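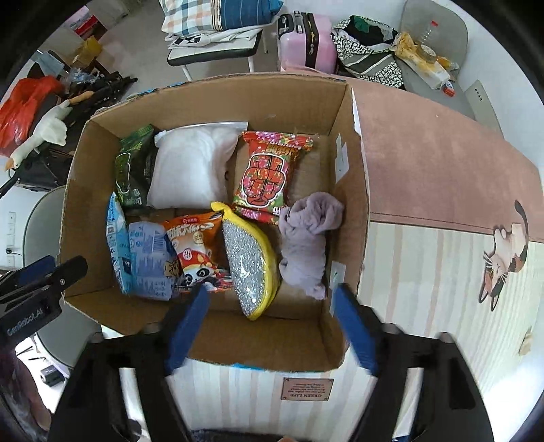 Snack box on the pink table.

Ticket 548
Product: Skerel 16 laptop
Subject: Wi-Fi drops after sleep, webcam missing in video calls
Status: Closed

Customer, first message
Hi there, and thank you in advance for any help! I bought my Skerel 16 from Cendex in June and I've been very happy with it, the keyboard especially, but lately when I open the lid in the morning the Wi-Fi icon is gray and stays gray. A restart brings it back. On the same mornings the webcam doesn't show up in my video calls either (my sister gets to look at my initials, poor thing). I've already moved the router closer and turned it off and on a few times, with no change. Battery and everything else seem fine.

Support reply
Hello, and thanks for such a clear write-up, it saves us both a lot of back and forth! Wi-Fi and webcam going missing together after sleep makes me think of the power settings before I'd suspect either part. Could you open the Dondinow utility that came with the laptop, go to the About page, and tell me which version you see? Please also check whether Deep Rest is switched on under Power.

Customer
It says version 25, and yes, Deep Rest is on. I don't remember touching it, but I did click through a lot of screens on the first day, so it may well have been me.

Support reply
That's very helpful. Please switch Deep Rest off, then update Dondinow to version 27 from the Updates tab. Keep the charger plugged in while it installs, and let the laptop restart by itself, even if the screen goes black for a little while. If you use the Żak dock, unplug it first and reconnect it once you're back at the desktop.

Customer
Done! The update stopped the first time at 16 percent and I got a bit nervous, but I had left the dock plugged in. I took it out, tried again, and it went straight through. Three mornings now with Wi-Fi and webcam both there when I open the lid. Can I turn Deep Rest back on, or should I leave it alone?

Support reply
So glad to hear it! I'd leave it off for now. You may lose a little battery overnight, but your calls should be safe. I'm closing the ticket today, and replying to this message will open it again.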